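Boletim interno da Residência Alamero
Edição de abril
Secção: Cozinhas e espaços comuns

Novas orientações para a utilização das panelas elétricas nas copas

A Direção da Residência Alamero informa os residentes de que se encontra concluída a renovação do equipamento das copas dos pisos 1 a 4. Os antigos discos elétricos, cuja manutenção se tornara difícil, foram retirados e deram lugar a panelas elétricas multifunções, que passam a constituir o principal meio de confeção de refeições quentes fora do horário do refeitório. A aquisição foi feita ao fornecedor Hundard, no âmbito do programa de melhoria dos espaços comuns, e o montante afeto às copas foi de 3.000 euros, incluindo louça, tábuas de corte e material de limpeza.

O presente artigo reúne as regras de utilização aprovadas para o semestre em curso, bem como a receita escolhida para a primeira sessão prática, dedicada à batata cozida. As regras aplicam-se a todos os residentes e aos seus convidados, sendo o residente anfitrião responsável pelo cumprimento das mesmas.

Reserva e levantamento

A utilização das panelas está sujeita a inscrição na folha afixada à entrada de cada copa. Cada período tem a duração de uma hora e pode ser renovado uma vez, desde que não exista outra inscrição para a hora seguinte. As panelas não podem ser levadas para os quartos. O quadro elétrico dos quartos não foi dimensionado para este tipo de aparelho, e a sua utilização fora das copas será tratada nos termos do artigo 12.º do Regulamento Interno.

Os cabos de alimentação são guardados na gaveta superior do armário da copa, identificados com o número do piso. Solicita-se que sejam devolvidos à mesma gaveta, enrolados sem aperto, depois de o aparelho arrefecer. Não é permitido o recurso a extensões ou a fichas triplas. Quando a tomada mais próxima estiver ocupada, deve aguardar-se que fique livre ou mudar-se o aparelho de lugar, sempre desligado e vazio.

Disposição da bancada

Antes de iniciar a preparação, a bancada deve estar seca e desimpedida de livros, computadores e sacos. Recomenda-se que a panela seja colocada com as pegas laterais voltadas para a esquerda e para a direita, de modo a poder ser segurada com as duas mãos, e que se reserve ao lado um prato para os alimentos já lavados. O prato dos alimentos crus não deve voltar a ser utilizado para servir sem lavagem prévia.

A tampa é pousada com a face interior para cima, sobre um pano limpo. Os panos da copa são substituídos pela lavandaria Nuchit duas vezes por semana; os que se encontrem sujos devem ser depositados no cesto próprio e não estendidos sobre as cadeiras.

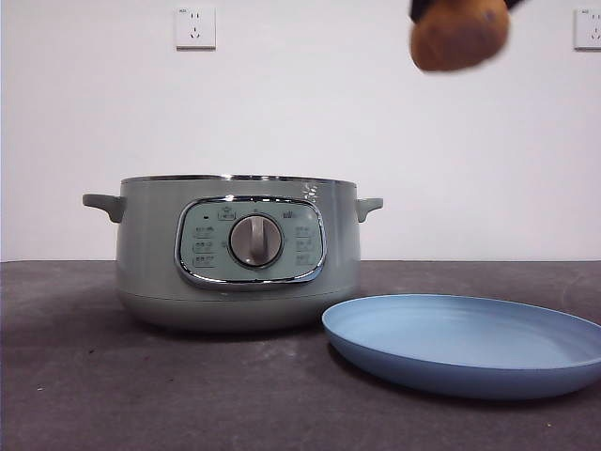 Panela elétrica multifunções de corpo cinzento-esverdeado e rebordo metálico, com um prato azul na mesma bancada.

Primeira sessão prática: batata cozida com casca

A sessão terá lugar na copa do piso 2, às 18h30, e será repetida na copa do piso 4, no mesmo horário, na semana seguinte. Foi escolhida uma preparação simples, adequada a quem utiliza pela primeira vez este tipo de panela. Os ingredientes são fornecidos pela Residência.

Para duas pessoas são necessários:
500 g de batata pequena, de tamanho regular
500 ml de água
uma colher de chá rasa de sal
uma folha de louro
azeite e salsa picada, para servir

As batatas são escovadas sob água corrente e mantidas inteiras, com a casca. As que apresentem zonas verdes ou rebentos devem ser postas de parte. Depois de lavadas, são transferidas para o prato e daí para a panela, uma a uma, com o aparelho ainda desligado. Deve evitar-se deixá-las cair de alto, prática que risca o revestimento interior e que esteve na origem de grande parte dos danos registados no equipamento anterior.

Acrescentam-se a água, o sal e o louro, fecha-se a tampa e só então se liga a ficha à tomada. O tempo de cozedura depende do tamanho das batatas; ao fim de vinte minutos, verifica-se a maior com a ponta de uma faca. Se ainda oferecer resistência, prolonga-se a cozedura por períodos de cinco minutos. A tampa é aberta com a mão protegida e no sentido oposto ao rosto.

Terminada a cozedura, desliga-se o aparelho, retira-se a ficha da tomada e escorrem-se as batatas com a escumadeira. A panela não deve ser inclinada sobre o lava-louça enquanto contiver água quente. As batatas servem-se com um fio de azeite e salsa, podendo acompanhar os pratos frios disponíveis no refeitório até às 21h00.

Limpeza e conservação

O interior da panela é lavado com esponja macia e detergente neutro, depois de completamente arrefecido. O exterior limpa-se com um pano húmido, prestando atenção ao rebordo metálico, onde a água com sal deixa marcas se não for removida. O corpo do aparelho nunca pode ser mergulhado em água. Não é autorizada a utilização de palha de aço, de produtos com lixívia ou de utensílios metálicos no interior.

A bancada deve ser limpa no final de cada período, incluindo a superfície sob o aparelho. Nas bancadas escuras as manchas de amido e de gordura são pouco visíveis enquanto húmidas e tornam-se evidentes depois de secas, pelo que se pede uma segunda passagem com pano seco. As cascas e os restos alimentares são colocados no contentor de resíduos orgânicos, que é esvaziado todas as manhãs.

Avarias e reclamações

Qualquer anomalia, nomeadamente cheiro a queimado, aquecimento da ficha ou folga nas pegas, deve ser comunicada de imediato à receção, através da extensão 397. O aparelho em causa é desligado, assinalado com o cartão vermelho existente na gaveta e mantido na bancada até à recolha. A assistência técnica está contratada à empresa Skilberg. Os residentes não devem abrir, desmontar ou tentar reparar o equipamento.

As sugestões de receitas para as sessões seguintes podem ser entregues por escrito na receção até ao final do mês. Será dada preferência a preparações que utilizem um único recipiente, que não exijam fritura e que possam ser concluídas no período de uma hora. Os residentes com alergias ou restrições alimentares que pretendam participar na sessão da batata devem indicá-lo no ato da inscrição.

A folha de inscrição encontra-se disponível na receção, entre as 9h00 e as 20h00. Cada sessão está limitada a oito participantes.

A Direção da Residência Alamero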